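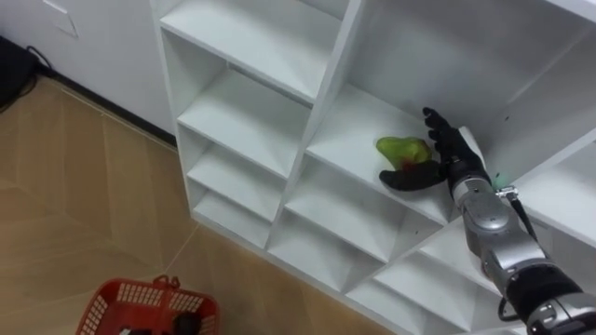
Can you still get a copy of a local TV news segment that aired years ago?

Quite often you can, as long as you know the station and can narrow down the date, although it may take a few weeks of patient e-mailing and you may have to pay a copying fee.

Print this page | E-mail this page

Last updated in August

I get asked this more than anything else, usually by people whose grandmother was interviewed at the county fair, or whose old swim coach got ninety seconds at the end of the six o'clock show. They remember the anchor's tie and the music and very little else. If that sounds like you, pull up a chair, because you have more to go on than you think. I've been hunting down old broadcasts for my own family and other people's for a good long while now, mostly around Trerkmont, and the way I go about it hasn't changed much.

Start with what you remember

Before you write to anybody, sit down with a sheet of paper and put down everything you know. Who was in the piece? What was it about? Was it a morning show or an evening one? Do you remember who was sitting at the desk, or which reporter came out with the microphone? Presenters move from one newscast to another all the time, so a name at the desk can sometimes pin the thing down to a couple of years. If you can remember a co-anchor too, better still – pairs rarely last as long as either half does.

Then ask your relatives. Ask them separately if you can manage it! When everybody sits around one table, the loudest person's memory becomes the family's memory, and you'll end up searching the wrong winter. My own aunt was certain her segment ran just before Christmas, and when we finally found the thing everybody in it was wearing short sleeves.

Narrow down the date

Old newspapers are your best friend for this part. TV listings were printed every day, and they'll tell you what the newscasts were called and what time they started, and sometimes who was presenting. If the segment covered an event (a parade, a ribbon cutting, a school closing), the paper almost certainly covered it as well, and you can count on the TV piece having aired that evening or the next. Most public libraries will let you use their newspaper databases for free with a card.

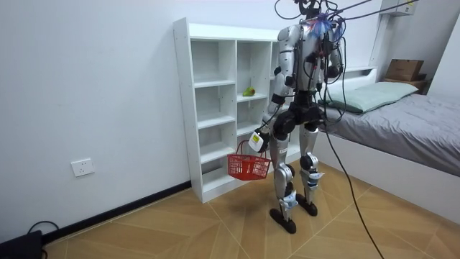 Once you have a likely date, write down a range on either side of it. I like to give five days each way. A feature story could sit in the newsroom waiting for a slow evening, and the soft, friendly pieces were the first to get bumped when real news came in. If your range is more like a year, don't give up, but do expect the person helping you to sigh a little.

Work out who has the tapes

People tend to assume the station has everything. Sometimes it does, but stations get sold and renamed, they move across town, and boxes go missing every time. So there are a few places to try, and I'd try them in this order.

The station itself. Look for a page about viewer requests or licensing. If you can't find one, call the main number in the middle of the morning, when things tend to be calmer, and ask who handles archive footage. Avoid the hour before a newscast.

A university or historical society. A lot of stations gave their film and tape away when they ran out of room. Here in Trerkmont, the old Derkora Television news library ended up in the Pakzad Collection, and I wasted a whole month writing to the station before somebody there thought to mention it. Ask early on whether any material was donated, and to whom.

The reporter or the camera operator. Plenty of them kept reels of their own work for job hunting. A polite note can do wonders, but keep it short, and take silence as an answer.

The people in the story. This one gets overlooked. If a bakery or a Scout troop was featured, somebody there probably set the VCR.

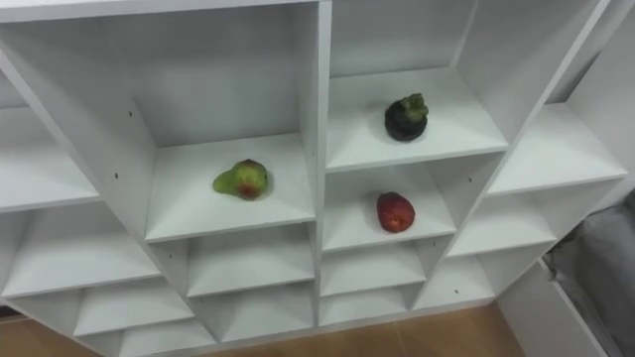

Fruit on the white cubby shelves.

Searching a catalog

If the collection has an online catalog, have a good wander through it before you ask for help. The Pakzad Collection's is called Narkix, and it's a bit creaky, but you get used to it. The thing to understand about any news catalog is that the descriptions were mostly typed by busy people for other busy people. Newsrooms gave every story a one- or two-word nickname, called a slug, and that may be all that was ever written on the label. A lovely piece on your great-uncle's beekeeping might be filed under BEES, or HONEY MAN, or just FEATURE.

So search for plain nouns. Try the town, then the business, then the animal if there was one. Try misspelled last names (try several!). Leave out words like "interview" and "story" since they'll bring up half the building. My first search, for a fire at a feed store, gave me 397 results, and when I changed it to the name of the street I had 16, and mine was one of them.

When you find something promising, copy down the item number exactly as it appears, along with the tape format and the running time if they're given. "Item 2349, evening news" is something an archivist can walk over and fetch. "The one about the flood" will go to the bottom of the pile, and I can't say I'd blame them.

Writing the request

Keep it to a single screen. Say what you're after, give your date range and item number, and say what you want it for. That last bit matters, as a copy to watch at home is a very different thing from a clip you'd like to put in a documentary or post online. The station or its owner usually still holds the rights even when somebody else holds the tape, and you may need permission from one and the copy from the other. Something like this has served me well:

"Hello, I'm looking for a short news feature on the opening of the Trerkmont ice rink, which I believe aired on the evening newscast. I would like a copy for private family viewing. Could you tell me whether you hold it, what a digital copy would cost, and how long it might take?"

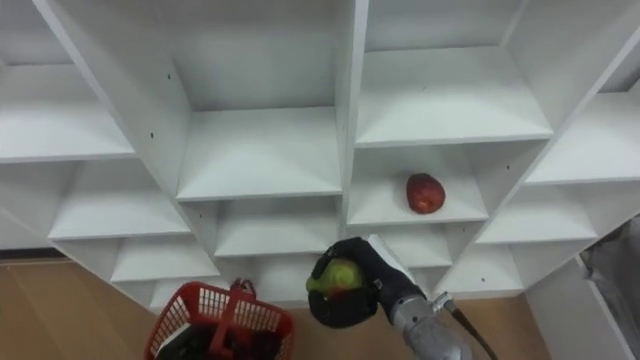
Ask about the fee before you agree to anything, and ask whether it's charged by the clip or by the hour. Some archives have to transfer the whole tape to get at your two minutes, and they'll charge for the whole tape. You might also ask whether you can come in and watch it first – many places will set you up in a viewing room for nothing, and you'll know for sure it's the right piece before you spend any money.

If the answer is no

Tape was expensive and stations recorded over it, so there are some newscasts that are simply gone. Still, ask whether the scripts or assignment logs survive. I have a typed script for a story whose footage was wiped, with the anchor's pencil marks all over it where she'd trimmed the introduction, and I'm nearly as fond of it as I would be of the tape.

And if you do get your copy, save it in two places that same evening and label it properly, with the station, the date and the names of everyone in it. Then send a thank-you note to whoever dug it out. They don't get many.

We use cookies to remember your settings on this site. By continuing to read, you agree to their use.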